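Can a robot tidy your bedroom? We looked at the Golunier kit

Print this page | E-mail this to a friend

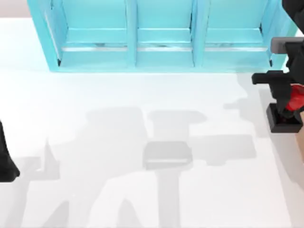
Golunier is a set of two robot arms that comes with a computer program, so you can try out jobs on a screen before you plug in the real arms. The box says it will "put things away for you". Hmm. Will it?

The first job is called Shelf Helper. There is a turquoise cabinet with three open spaces, and a small black box at the end of one arm. You tell the arm where the box should go. You do this with a list of orders, and the list has to say everything: how far, how high, when to let go. Leave out one order and the arm won't guess what you meant.

A pretend table is a kind place for a robot. It can have hardly anything on it. Now think of your own shelf, with the floppy teddy and the sock that might be a puppet. Does the kit know what to do with those? The booklet has 23 jobs in it and not one of them uses anything squashy.

Reginald Esposito, who runs the Zurkwood code club, tried the kit in February. "The children liked it," he told us. "But they could have put the box away themselves and had time for a biscuit."

Then there is the price. Golunier costs £560. The Jaltari kit costs £444, but you only get one arm.

Before you ask for one, find out:
Does it come with the real arms, or just the program?
Who will help when it gets stuck?
Can you borrow one first? Dunleavy Library has 4 to lend.

Print this page | E-mail this to a friend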